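Sorting Cell Fault Review
Minutes of the meeting held on March 23, 2023
Pirville site, upstairs meeting room
Present: Grakley (integration), Julach (controls), site operations, site safety
Apologies: Åberg

1. Previous minutes
Accepted. The action on spare gripper fingers is carried forward.

2. Fault on the two-arm cell
Operations reported 2 unplanned stops since the last review. In both cases the right arm halted with a joint torque alarm while reaching down into a bin. The left arm did not stop with it. It carried on to the end of its programmed move before holding, contrary to the cell specification, which requires both arms to halt together.

No one was inside the marked area on either occasion. One bottle was tipped over and its cap cracked. No spill reached the rails.

Controls had read the logs. The stop signal left the right controller at once but was acted on by the left controller 275 ms later. The limit in the specification is lower and the result is a fail. The present view is that the signal is queued behind ordinary motion messages – the hard-wired emergency stop is on a separate circuit and was tested without fault.

The task under review is the sorting of red-capped containers and white-capped bottles into bins, with both arms working over the same table.

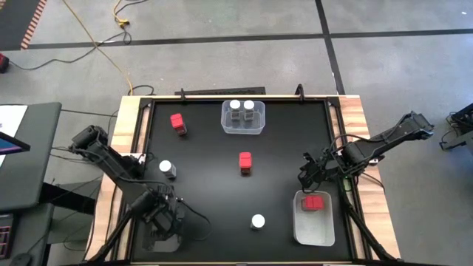

Julach replied that the delay alone did not explain the torque alarm, and asked that the two faults be logged separately. A late stop on the left arm would matter just as much if the right arm had halted for some other reason. Agreed.

Possible causes of the alarm were discussed: finger contact with the bin wall, cable drag at full reach, or a wrong payload value after the August software update. No cause was confirmed. Grakley will check the payload value first.

3. Interim measures
Speed is reduced on both arms until the stop signal has been moved to its own channel. Only one arm may work below bin rim height at a time. Restart after any alarm is to be done from the desk, with the area clear.

4. Actions
Grakley: payload check and cable inspection, right arm.
Julach: separate stop channel, with test results from 5 forced stops.
Åberg: confirm the torque limits in writing.
Site safety: amend the risk assessment and reissue it to operators.

5. Any other business
Operations asked whether the night run could resume. Refused until the forced-stop results are in.

Next meeting to be called by site safety once the Julach results have been circulated.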